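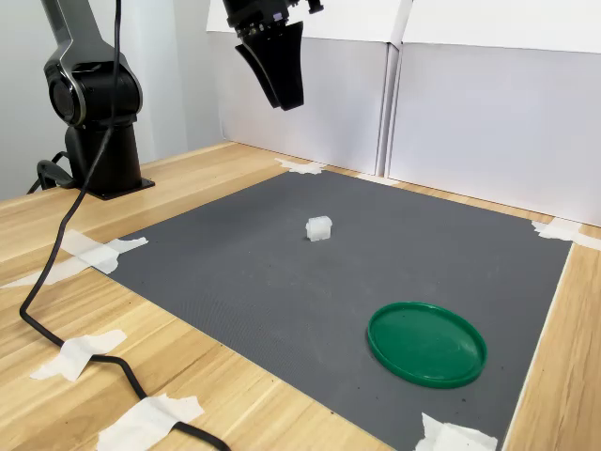
Work with us / Part-time and casual

Room and table assistant, Stisten workrooms, Harklow

I'm looking for somebody to help me look after our workrooms, three mornings a week, and I'd love to hear from you if you're the sort of person who can't walk past a crumpled bit of tape without wanting to smooth it down.

I'm Gaëtan Fleury and I run the rooms at Stisten. Up to now I've done most of the setting out and clearing up myself, with Anselmo Ríos stepping in when I'm away, and between the two of us we've let the small jobs slide. The tables are fine, the people are nice, the kettle works. What we need is a proper pair of hands on the everyday stuff.

So what would you be doing? Tables, mostly. We like a pale wooden top with a big dark grey mat over it, held down at the edges with white masking tape, and getting one of those to sit flat is a knack you'll pick up in your first week. The tape folds over on itself and goes crinkly, and then it wants peeling off and doing again (please don't just stick a new bit over the old one, I've done it myself and regretted it). The mats have a fine sort of texture to them and every speck of lint shows up, so there's a fair amount of going over them with a lint roller or a slightly damp cloth. If you've ever owned a black jumper and a white cat you'll know the feeling!

Cables need an eye kept on them too. If one has looped its way across a table top, leave it plugged in where it is and work round it, or ask one of us before you shift it. Anything fixed to a table stays fixed to the table.

The rest of the morning is bits and bobs. Wiping down the wall panels, sweeping, putting the tape and scissors back in the drawer they came from, topping up the cupboard, and writing down what we're running low on so I can put the order in with Hamel before we're down to the last roll. Once a month we do a bigger clean and lift all the mats, and I'll be in with you for that one — it's a two-person job and much nicer with the radio on.

You don't need any experience. Shop work, school kitchens, cleaning, looking after a busy house, it all counts. I do need you to be on time and happy to work on your own for a couple of hours, and comfortable being on your feet and leaning over tables. If leaning is a problem but the rest sounds good, tell me and we'll see how we can share things out.

Hours are nine till one, three mornings a week, and I'm flexible about which three. Pay is £500 a month, paid on the last working day, with paid holiday on top. The job runs until the end of February to begin with, and I'm hoping very much to keep it going after that. There's free parking behind the building, a bike rack by the side door, and tea and coffee in the kitchen (bring your own mug, the shared ones are a sorry lot).

To apply, drop a note through the door at Unit 17, Drusix Yard, Harklow, marked for me, or come in and ask for either of us at the front desk. No CV needed, though I'll read it if you've got one. A few lines about yourself, which mornings suit you, and a phone number will do nicely. Please get it to me by August 15, 2019.

I'll ring everyone who writes, whichever way it goes. If I think we might get on I'll ask you in for an hour to see the rooms and have a go at taping down a mat, and we'll pay you for the hour. Wear something you don't mind getting fluff on.

Gaëtan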